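The Letter from Hornlow

Milagros Lacson had meant to answer her sister's letter by November, and she would have, too, if the kettle hadn't whistled and Dindo hadn't come in wanting to talk about goats again.
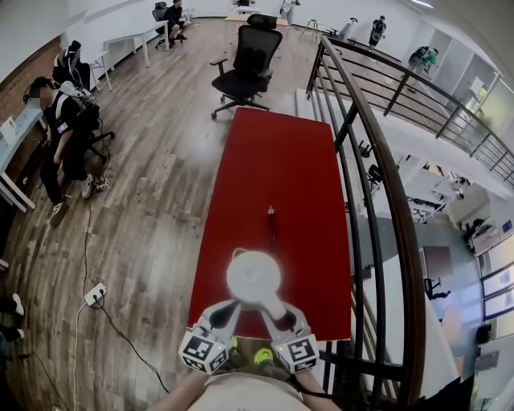
The long red mat on the wood floor.

"Two goats," he said, settling in as though he had all evening (he did), "and Shiela would never have to buy milk again!" Milagros poured his tea and thought of Hornlow, 700 miles off, and of her sister laughing at the gate.

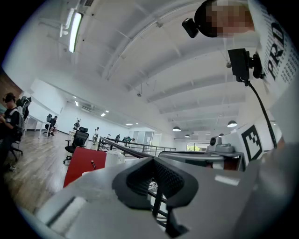 A white shirt with PRD down it in black.

So she wrote it all down, goats included, and sealed it before she could turn sensible.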